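Zekach Hand-Held Gripper Pair from Pirihi: my long-term review
Posted February 27, 2023 by Tiago Coelho

I should say up front that I have a soft spot for Pirihi. They shipped my first kit years back and tucked a handwritten note in the box, so I came to the Zekach pair wanting to like it (and I mostly do!).

What you get for $477 is 2 hand-held grippers, a charger, a little bag of spare screws and a manual that somebody clearly cared about. You squeeze, the fingers close, and the software logs the motion so you can train an arm on it later. I had the Truvholm set before this, and my wrists still remember it.

The feel
Lovely, for the most part. The trigger has a long, gentle pull, and the parallel fingers meet squarely. Soft things are where I fell for it. On my old set anything fuzzy would roll out sideways, and I'd be chasing it across the blankets.

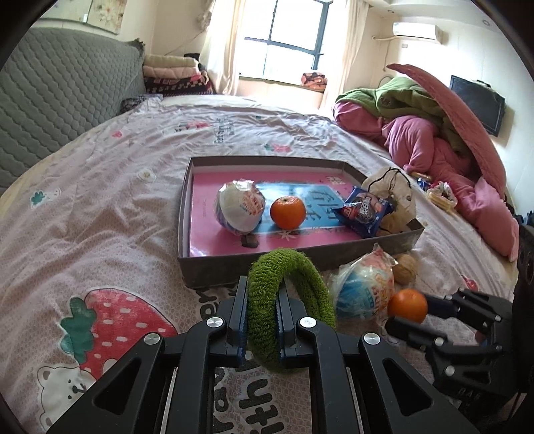 Small stuff
Mandarins are fine once you learn to ease off, and walnuts took me a whole evening of practice. Crinkly snack wrappers are still my weak spot, and I won't blame the tool entirely for that. I've logged almost 600 grabs so far and only had to snug up the pivot screws once.

Gripes
The charging cable is too short, and the Uton app that handles the recordings forgets my left and right settings every time it updates. Pirihi's support wrote back the same day, very kindly, and told me a fix was coming in February. I'm still waiting on it. I'd also love a softer grip sleeve for long sessions.

Would I buy it again?
Yes, and I'd order the spare finger pads with it. Mine are starting to look a bit shiny at the tips and shipping on a second parcel cost me more than the pads did.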